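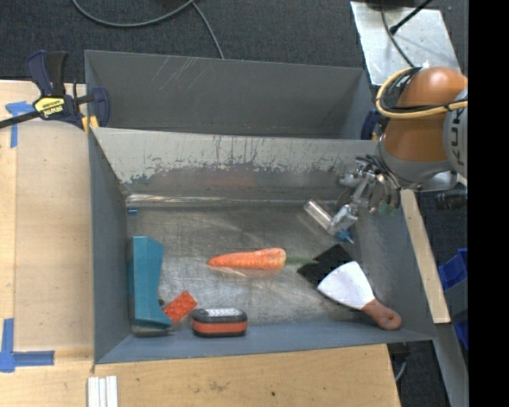
Fig. 2. Grey metal bin on a wooden table, with a bar clamp on its back edge.

Section 2: Settling in your Skirnell rinsing trough

Welcome back, and well done for getting the legs on! Now we come to the part most people enjoy least, so do put the kettle on first and give yourself a quiet hour.

1. Choose a level spot within reach of your garden tap. The Skirnell holds a surprising amount of water, and once it is full you really won't want to be shuffling it along the patio.

2. Lower the trough onto the frame with the drain hole facing you. It should drop in with a soft clunk. If it rocks, lift it out and turn each foot until all four sit flat.

3. Push the rubber washer into the drain hole, flat side up, then screw the waste fitting on from underneath. Hand-tight is plenty – a spanner will only squash the washer.

4. Fit the hose (part 237) to the waste and lead the other end to your drain or water butt.

5. Fill to a hand's depth, wait ten minutes and feel underneath for drips.

Note: Troughs bought before February came with the older Nesov washer, part 383. It does the same job but needs an extra half turn.

Caution: Never pour boiling water straight into the trough. Run some cold in first, and keep little ones well back while you do it.

Caution: In frosty weather, leave the plug out overnight.

If you still have a drip after a second try, please ring Sarmīte Pärn at our Grergate workshop on extension 716. She is very patient, and she will happily post you a new washer.

Guide last revised March 12, 2023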